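Gituron: two-arm bench, shared workshop, May

Gituron is a pair of arms with multi-fingered hands, built by Nicanor Tovar and Nhyira Bonsu in the Flirnbridge workshop. The current job is putting light, lobed objects on a plate. Control runs on one desktop PC under the bench, with a loop time of 20 ms. 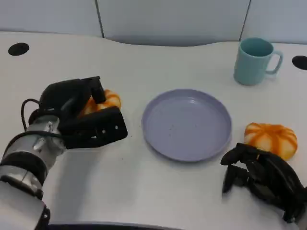

Grip force is set per finger and capped at 40 per cent of motor current. Higher settings dented the softer test pieces. The left hand has the striped pumpkin closed in its fingers, with the lavender plate as the target. Wrist cables are still routed outside the arm; an internal route is planned once the new collars are printed.

Release was the harder half to tune. The fingers used to open all at once, which tipped the object over.

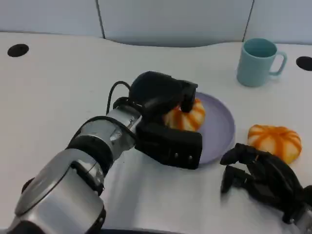

The lower fingers now open 200 ms after the upper ones, and the arm holds still until both report their end stops. Joint limits and the release timing table are in the Milero folder on the workshop server. Ask Nhyira for access.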